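**Shared workshop completes first stage of home-built gripper**

Members of the Brallell shared workshop have completed the first stage of a two-fingered robot gripper intended for use in ordinary homes, the workshop confirmed on 11th January.

The project, known as Drornanora, is led by Erdal Soylu and has a budget of £1,000, of which £373 has been spent. The gripper carries a small camera at the wrist, and its two black fingers are being tried on household crockery placed at floor level.

"Bowls and plates are a fair test for a machine of this size," said Mr Soylu. "The rims are thin and the patterns are busy, and the control software must deal with both."

Angharad Powell, who is responsible for the electronics, said that work on the wiring would continue until the end of January. Five members are currently assigned to the build.

Drawings and a parts list will be made available to all 98 members of the workshop once the wiring has been checked. Members wishing to assist with the second stage should apply to Ms Powell in writing.

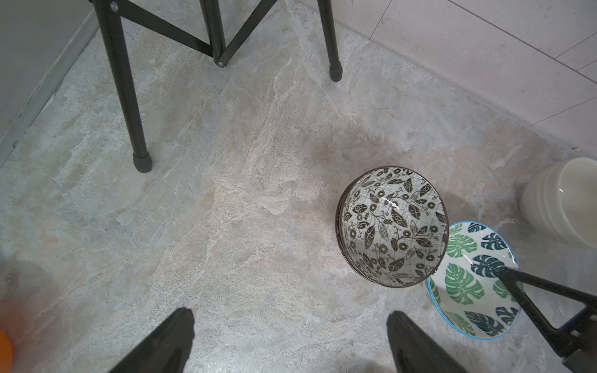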